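How to Clean a Microwave Without Buying Anything

14 shares
4 comments

I've been told that a microwave needs its own cleaning product. I've been told this mostly by the people selling one. I used the Jistine foaming spray for a year because my sister left a can at my place, and all I can say for it is that the kitchen smelled like a pool locker room. Water and a little white vinegar do the same job, and you probably have both already.

I don't believe every vinegar tip going around either. It won't disinfect like bleach does, and it won't fix a stain that has burned into the coating. What it's good for is grease and dried soup, and that's most of what's in there.

You need:

A microwave-safe bowl, wider than it is tall
A cup of water
Two tablespoons of white vinegar
A wooden spoon or a toothpick
Two cloths, one of them dry
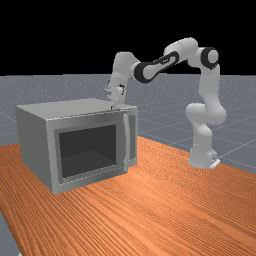 Start with the steam. Pour the water and vinegar into the bowl and put the spoon in it. Plain water heated in a very smooth bowl can boil over all at once when you move it, and the spoon gives the bubbles somewhere to form. That warning sounds like one of those kitchen scare stories, and I treated it like one until I scalded a thumb.

Run it on high for 4 minutes. Plenty of pages say ten. I tried ten and got a bowl with almost nothing in it and no cleaner walls. Then leave the door shut for another five minutes. The waiting does more than the heating, as far as I can tell, and it's the part everyone skips.

Take the bowl out with a mitt. Lift out the glass plate and the roller ring and wash them in the sink with dish soap, once the plate has cooled. Cold water on hot glass is asking for it.

Wipe the ceiling first, then the walls, then the floor. If a spot won't move, lay the cloth on it for a minute. Don't scrape with a knife, and skip steel wool, however gently you think you can use it. A scratched coating can rust, and a rusty microwave is one you replace.

Unplug it before you do the vents and the back. A barely damp cloth is plenty. Never spray anything at the vents, whatever the label on the can shows. 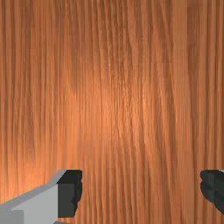 Now the smell, where the advice gets silly. Coffee grounds, vanilla, charcoal bags, half a lemon. I've tried the first two and ended up with a microwave that smelled like popcorn and coffee. Leaving the door open for an afternoon worked better than either. If it still smells after that, there's food somewhere you haven't wiped, usually along the door seal or under the ring.

Burned popcorn is the exception. That one takes days, and I have no trick for it.

How often? The booklet that came with my old Bhatt said after every use, which I doubt anybody at Bhatt does. I do the steam once every couple of weeks and wipe up splatter when I see it. Covering the plate saves more work than any of this, although I still forget.

One last thing on the "self-cleaning" button some newer models have. As far as I can see, on the one I used, it was a timer. You still put in the water and you still do the wiping.
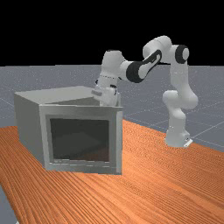

Uzma Qureshi wrote in to disagree about the lemon: she squeezes one into the water in place of the vinegar, drops in the rind too, and says it cuts the fish smell overnight. Maybe so. I'd want to see it done next to a bowl of plain water before I gave the lemon any credit, but it can't hurt, and it smells nicer than vinegar while you wait.

Leave a comment (4)
Share 14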